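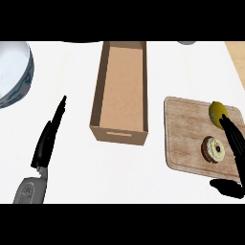 Cutting board smells of onion after washing, what do you do?

krum_h
Hello everyone. I moved into my own apartment in January and since then I cook almost every day. My wooden board now has a strong smell of onion. I wash it with dish soap and hot water each time, but when I cut an apple on it, the apple tastes like onion. Should I buy a new one? I saw a Jokwood board in the store, but it is not cheap for me.

rosemariefuchs
Do not buy a new one yet. Put coarse salt on the board, rub it with half a lemon, wait ten minutes, rinse with cold water. Then stand it on its side to dry. I do this every second week and my board is older than my son.

penner_r
Lemon is fine for the smell, but I would not do it so often. It dries the wood. Mine got a crack along the grain after one winter of lemon. Now I use only baking soda with a little water, and after that oil.

rosemariefuchs
Your crack came from dry air in the house, I think. I never had one.

penner_r
Maybe both. But the board beside it did not get lemon and it did not crack.

krum_h
Thank you both. Which oil? I have only olive oil and sunflower oil at home.

anayeli.s
Please not olive oil! It goes bad in the wood and then you have a worse smell than onion. Buy food-grade mineral oil. I have a 248 ml bottle from Cultau and I still did not finish it. Warm the oil a little, put it on with a cloth, leave it overnight — both sides, also the edges.

serensayce
I will disagree with everybody a bit. Keep two boards. One is for onion, garlic and meat, the other is for fruit and bread. Then it does not matter so much if the first one smells. A small plastic one is enough for the onions.

rosemariefuchs
Plastic gets deep cuts and they are hard to clean. I would take wood for both.

serensayce
It goes in the dishwasher, the wood does not. For me that decides it.

krum_h
I tried the baking soda last night, and the smell is weaker but still there. Today I will repeat it and then order the oil. The second board I will mark with a small F for fruit.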